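Breneo Bed Linen Sizes

README and data card, version 2
Last touched 2023-09-02

What it is

A flat table of printed sizes for sheets, pillowcases, blankets and bedspreads, typed in from old mail order catalogs and package inserts. 1615 rows. Oldest catalog is from 1948. One row = one item at one size in one catalog. Same sheet offered in four sizes gets four rows.

Started as a sewing thing. Wanted to know if the fitted sheet patterns in older booklets would go on a mattress sold now (mostly no, the pockets are too shallow). Ended up typing in whole catalogs because it was easier than picking.

What's in the folder

linen_sizes.csv - the table
sources.csv - one line per catalog or insert, with the short code used in the main table
names.csv - size names as printed, mapped to a plain name
notes.txt - leftovers, odd cases, stuff I couldn't place
old/ - version 1, kept so old links don't break. Don't use it, the pocket depths are wrong in a lot of rows.

Columns in linen_sizes.csv

row_id - number, never reused
source - short code, look it up in sources.csv
year - year printed on the cover. Blank if there is none, I don't guess
maker - as printed. Store brands go in as the store
item - flat sheet, fitted sheet, pillowcase, blanket, bedspread, mattress pad
name_printed - size name exactly as it appears, incl. spelling
name_plain - size name after mapping
width_in, length_in - inches, as given
pocket_in - depth of the corner pocket, fitted sheets only
hem - before, after, or unknown. See below, this one matters
fiber - cotton, muslin, percale, blend, whatever the page said. Yes I know percale is a weave. The catalogs put it there so it stays there
remark - free text, mostly empty

Color is not recorded. It was in version 1 for some rows and it was a mess, every maker has its own word for pale green.
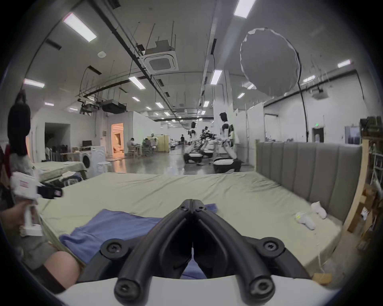
Why are all the sizes in inches?

Most of the catalogs were printed in inches, and converting would have meant rounding twice. The Drundidik inserts give centimeters, so those got converted once on entry and the original figure is in the remark column.

Where the rows come from

Three main lots.

Saengthong catalogs. Biggest part of the table. General household goods, bedding section near the back, good clear size charts. Some years missing, a couple have water damage on just the page you need.

Brundex store flyers. Messier. Sizes are often given only for the sale item and the rest say "also in other sizes". Those other sizes are not in the table, obviously.

Drundidik inserts. Loose paper that came inside the packaging. Usually no year. Best source for pocket depth though.

Everything was typed by hand from paper. No scanning software, tried it and it read every 3 as an 8. The catalogs themselves aren't included and I'm not going to scan them for people, sorry, they fall apart.

The hem problem

Read this before you average anything. Older flat sheets were sold by torn size, meaning the size of the cloth before hemming. Finished sheet is shorter. Later makers switched to finished size, and not all at once, and some of them printed both on one page without saying which was which. The hem column says before if the page says so, after if the page says so, unknown otherwise. There are a lot of unknowns. If you mix before and after you will find that sheets shrank over the years and they didn't, or not that way.
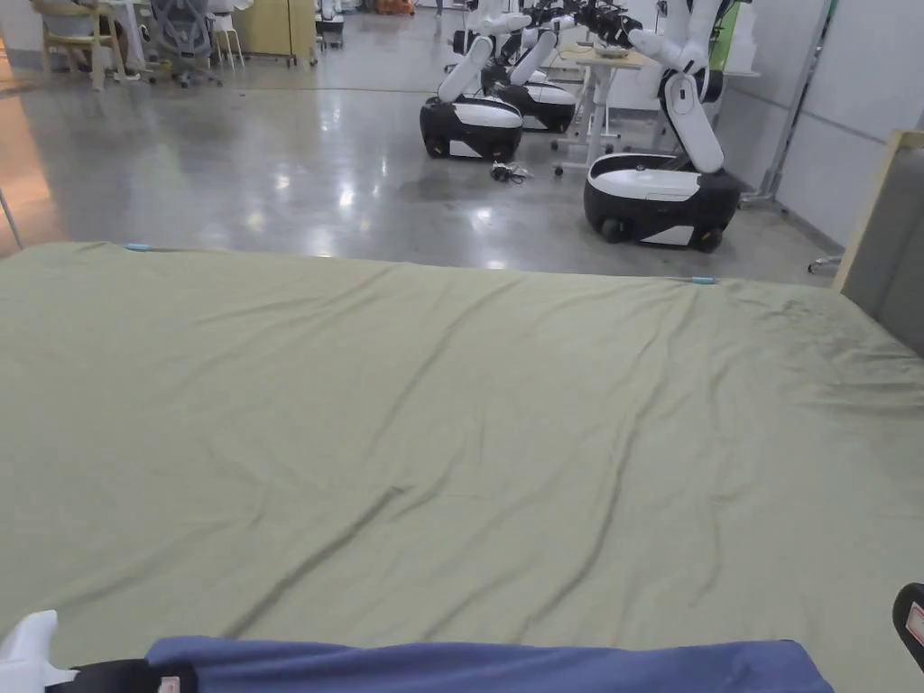
Pillowcases have the same trouble but worse, as some makers measured the case laid flat and some measured around. I marked the ones that are clearly "around" in remark. The others I left alone. If a width looks double what it should be, that's probly it.

Size names

"Full" and "double" are mapped to full. "Single" is NOT always mapped to twin. In the Saengthong books single is narrower than twin and both show up in the same chart, so they stay apart. "Three quarter" is its own thing. "Large" in the Brundex flyers is mapped to nothing, could be anything, name_plain is blank there.

King is whatever the page calls king. No attempt to split it into kinds.

Checking

Went back over 300 rows against the paper after typing. Picked them by shuffling row_id. Fixed what was wrong in those, then searched the rest for the same kind of slip (width and length swapped, mostly). There will be more. If you find one, send the row_id and what you think it should be.

Known gaps

- mattress pads barely covered
- crib sizes left out on purpose, different charts, different project
- almost nothing on blankets from the flyers
- no washing shrinkage. Some pages say "allow for shrinkage" and give no number
- bedspread lengths may or may not include the bit that tucks under the pillow, the page never says
- duplicate rows where a maker reprinted the same chart next year. Left in, they are seperate catalogs
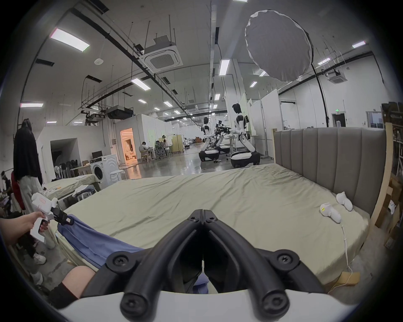 Blue cloth over the near edge of a bed.

Good for / not good for

Good for: sewing, checking if an old sheet you bought is the size the tag says, costume and set people who need a bed to look right for the year, anybody curious about when pockets got deeper.

Not good for: telling you what people slept on. It's what was for sale in a few catalogs. Also no prices, so nothing about cost.

Changes since version 1

Pocket depth retyped for every fitted sheet. Color column dropped. hem column added. names.csv split off from the main table. Row ids kept, so anything you joined before should still join, except deleted rows, which are listed at the bottom of notes.txt.

Next catalogs get typed in January when there's time. Twin and full first, then pads.

Use

Free for any use. Say where it came from and which version.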